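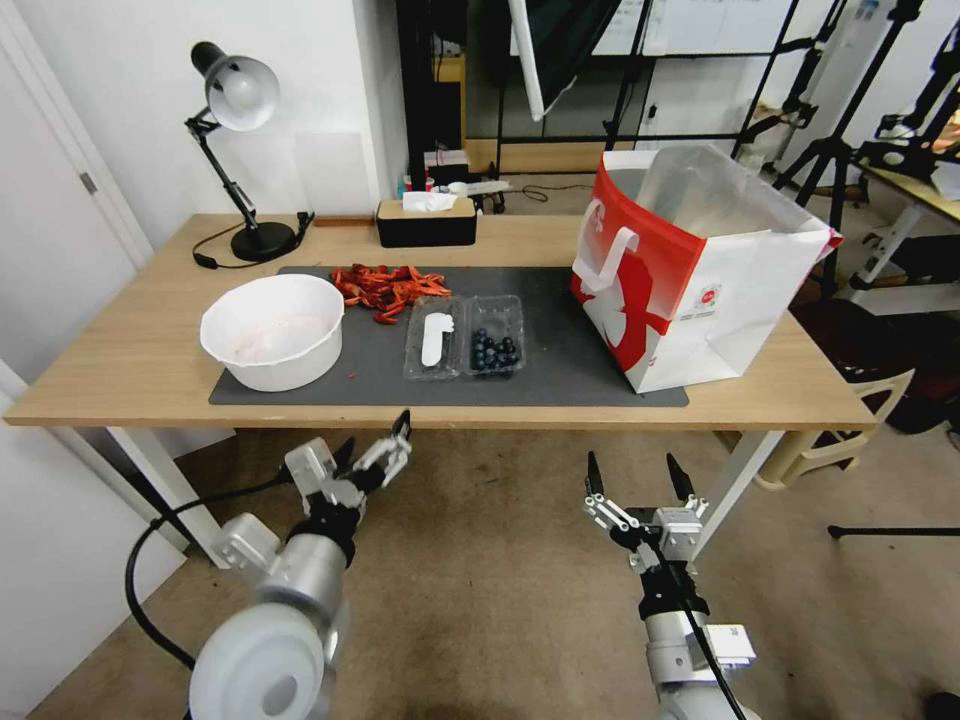
The Gresden swap table is back for October, and I went along on 2021-10-13 to see what had turned up. If you missed it last year, the idea is dead simple. You bring food you've got too much of, you put it on the table in the back room on Vestergaard, and you take home something you'll eat. No money, no tickets, no signing in. I got there early, before the bread people, so it was mostly dried chillies (a proper heap of them, red and orange and all twisted) next to a big white bowl, with blueberries in a clear plastic box and a red and white paper shopping bag standing at the other end. I'd brought two jars of plum jam and felt a bit outclassed by the chillies, to be fair.

They come from Snædís Fogh, who grows them on a south-facing windowsill and then hangs them over her boiler. She told me she had 40 plants on the go this summer, which sounds mad until you see her kitchen. "I like mild food," she said, "I just like growing them." She wants them gone before the end of the month, so help yourselves, but do wash your hands afterwards and don't go near your eyes. I speak from experience there!

The blueberries are another story. Ásdís Frandsen has been picking at Pelari, the old fruit farm past the reservoir, where they let people in at the tail end of the season for 15 kroner a go. She freezes most of hers and brings in what won't fit in the drawer. If you're taking some, eat them within a day or two or get them straight into the freezer on a flat tray, then bag them up once they're hard. Ásdís also says they go very nicely in a plain sponge with a bit of lemon, and I'm hoping that was a hint that one is coming.

A few people have asked me whether the bowls and boxes are up for grabs as well. The bowls stay, please. The clear clamshell boxes are fair game and we can always use more of them, the hinged sort especially, so rinse yours out and bring them back. Same goes for sturdy paper bags with handles. The thin ones give up halfway home, as I found out last autumn with a bag of beetroot on Zirkine hill.

There's a dark mat down over most of the tabletop now, and I'm glad of it, because last year's beetroot (yes, again) left its mark on the wood. Chilli bits do get everywhere, so if you drop some, just sweep them up with a tissue from the box at the back. The desk lamp is there too for the darker evenings. Leave it plugged in, if you would.

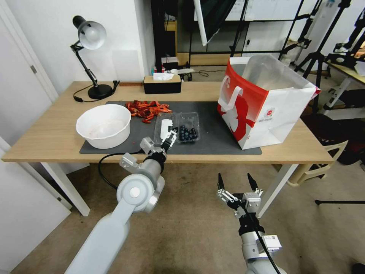

What we're after next

Onions, mostly, and anything green. We had lots of sweet things last October and hardly anything you could make a supper out of. Eggs are welcome if they're dated. Home-made jam and chutney are fine with a label saying what's in them, and please write it so somebody else can read it (mine had to be redone). No meat or fish, and nothing that needs to stay in the fridge.

The table is open every evening until the end of the month. Come in by the side door, as the front one sticks.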